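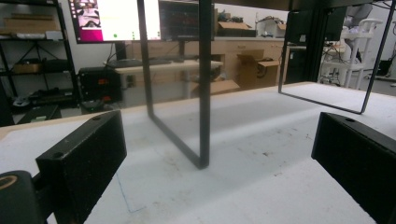
Harkwood gripper cell back up after pad change

24 June 2021

The panel-handling cell at Harkwood is running again after a stoppage that took most of the morning shift, the workshop said. Worn fingers, a loose screw and a bench mark that had drifted. No damage to the arm. No one hurt.

The cell handles clear panels with thin black frames, the kind the shop uses as doors on its display cases. They get stood upright on the white bench, gripped by the frame, lifted and turned. Simple enough job, but the frame gives the fingers very little to hold, and a finger that sits slightly crooked will push the panel over instead of closing on it.

Operators on the early shift reported two dropped panels. Umesh Dubey, who looks after the cell, stopped it after the second.

"First one you think, okay, bad placement," Dubey said. "Second one I pulled the fingers off and had a look."

The faces were worn smooth on the inside. One of the screws holding the left finger had backed out far enough to let the block rock when it closed. Dubey said the screws are supposed to be checked every 3,000 cycles and the last check in the log was in February. The counter had been reset since then, so how far over the limit the cell had gone is anyones guess.

New pads went on both sides. Screws cleaned, thread lock, back in. The black finger blocks themselves were kept, speckled and scuffed as they are, because the screw holes are still good. A new pair has been ordered from Stoleo but delivery is 3 weeks out.

Then the bench. Panels are placed against a corner mark drawn straight on the tabletop in thin blue pen. It gets wiped with everything else when the bench is cleaned, and gets redrawn by whoever notices. Dubey measured the old one and found it 5 millimeters off where the program expects the corner to be. That alone would not drop a panel, he said, but with a rocking finger it did not help.

A new mark was drawn and the pick point taught again by hand. Gripper walked in slowly on both sides of a panel, closed, opened, backed off, repeat. Closing force was left alone. Raising it was discussed and turned down, the frames bow inward if squeezed too hard and the clear part can pop out of its groove.

After that came a test run of 200 picks with no drops. The cell went back to the day crew straight after.

Davoud Moradi, who runs the shop, said the pen mark will be replaced with a proper metal stop screwed to the bench. He had wanted one from the beginning.

"We drew a line because we were setting up in a hurry, and then the line stayed," Moradi said. "It's a good line. It just moves."

He said the stop would be made in house and fitted at the next planned service. Until then the mark gets checked against a steel rule at the start of each shift and signed for. The screw check moves to a calendar reminder as well as the cycle counter, so a reset won't wipe it out again.

Power to the gripper was also checked on the bench supply while the cell was down, mostly to rule it out. Readings were steady. A cable with a stiff spot near the wrist was swapped anyway.

The stoppage held up one order, a batch of case doors for a customer in Jilov. Moradi said the doors would ship a day late and that the customer had been told. Work for Cabanatuan was not affected, those panels are larger and are still moved by hand.

The same fingers are used on a second program for smaller frames, which has not been re-taught yet. Dubey said that one stays locked out until he can get to it, probaly before the end of the week. Staff who need small frames moved in the meantime should ask at the bench and not try to run the old program with the new pads on. The new ones are thicker and the fingers will touch early.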